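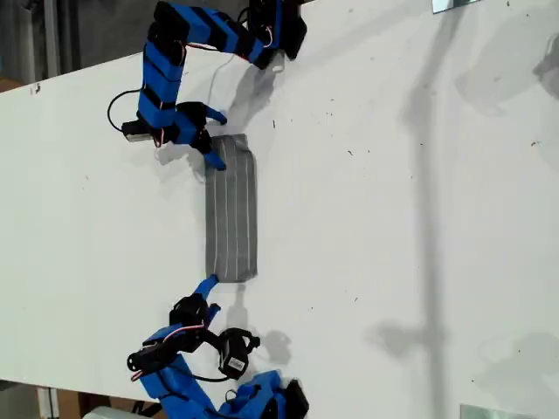 Ivone Tavares Brás

Relatório de progresso à Pedholm - Projeto Dumeck, almofadas de apoio para bibliotecas e salas de leitura

O segundo trimestre correu melhor do que tínhamos previsto na proposta, e escrevo este relatório com muita vontade de mostrar o que já saiu da oficina de Alcantara. A peça cinzenta às riscas é, neste momento, o modelo de que mais gostamos. As riscas brancas, finas, correm ao comprido, e os cantos ligeiramente arredondados dão-lhe um ar tranquilo que fica bem em quase qualquer mesa.

Recordo que o Dumeck nasceu de um pedido simples das bibliotecas da zona: um apoio macio para pousar livros pesados, atlas e álbuns, que não risque o tampo e que se possa arrumar numa prateleira ao fim do dia. Na fase anterior tínhamos três formatos em estudo. Ficámos com dois, o comprido e o quadrado, e deixámos cair o redondo, que desperdiçava muito material no corte e ocupava mais espaço arrumado do que em uso.

Produção

Até ao fecho de fevereiro foram cosidas e entregues 100 almofadas, quase todas do formato comprido. Há mais 20 cortadas, à espera de fecho. O corte passou a ser feito com moldes rígidos, mudança pequena mas que se nota logo: as riscas ficam paralelas aos lados maiores e já não temos de desmanchar costuras para acertar o desenho. Na primeira série isto dava-nos imenso trabalho!

O enchimento continua a ser o ponto em que gastamos mais tempo. Experimentámos duas densidades de espuma. A mais firme segura bem um livro aberto, mas as crianças preferem claramente a outra (apertam, sentam-se em cima, fazem torres), e por isso propomos manter as duas, com uma etiqueta na costura inferior para as distinguir.

Cor e acabamento

Tínhamos dúvidas quanto ao cinzento. Numa primeira conversa com as bibliotecas pediram-nos amarelo e verde, cores alegres, e fizemos amostras nas duas. Depois de algumas semanas de uso, o cinzento foi o que voltou com melhores comentários: disfarça as dedadas, não compete com as ilustrações e destaca-se bem sobre mobiliário claro. Sobre um tampo branco, então, gosto mesmo muito de o ver. O verde fica como segunda opção para as salas infantis. O amarelo sai do catálogo.

As capas são amovíveis em toda a série nova. O fecho passou para um dos topos, onde incomoda menos, e a costura à volta leva agora um pesponto duplo. As capas da primeira série que abriram nos cantos estão a ser refeitas com o mesmo pesponto e seguem de volta com a próxima entrega.

Uso nas salas

As almofadas estão em 9 salas de leitura. Recolhemos 363 fichas de opinião, muito mais do que esperávamos, e lê-las tem sido uma das melhores partes do trabalho. O pedido mais repetido é uma pega lateral. Há também quem peça uma versão mais baixa para ler ao colo - já temos um molde em papel e vamos cosê-lo no próximo mês. Uma das fichas trazia o desenho de uma almofada com orelhas de coelho, que está colado na parede por cima da mesa de corte.

Nem tudo está resolvido. Duas salas queixaram-se de que a base escorrega em mesas muito polidas. Testámos uma fita antiderrapante, que resultou, mas que não aguenta bem a lavagem. Estamos a ver um tecido com pontos de borracha para a face de baixo e pedimos amostras a dois fornecedores.

Orçamento

A despesa com tecido ficou abaixo do previsto, graças aos moldes. A da espuma ficou acima, pela compra das duas densidades. Pedimos autorização para passar a verba que sobrou numa rubrica para a outra, sem alteração do total aprovado. O mapa de despesas segue em anexo.

Próximos passos

Fechar as peças já cortadas e entregá-las às salas em lista de espera.
Coser o primeiro exemplar da versão baixa.
Escolher o tecido da base e repetir o teste de lavagem.
Preparar uma pega em fita de algodão, só no formato comprido.

Gostávamos muito de receber a equipa da Pedholm na oficina antes da próxima entrega. De manhã há melhor luz para ver as cores, e podemos levar à mesa as duas densidades para que as experimentem com livros a sério.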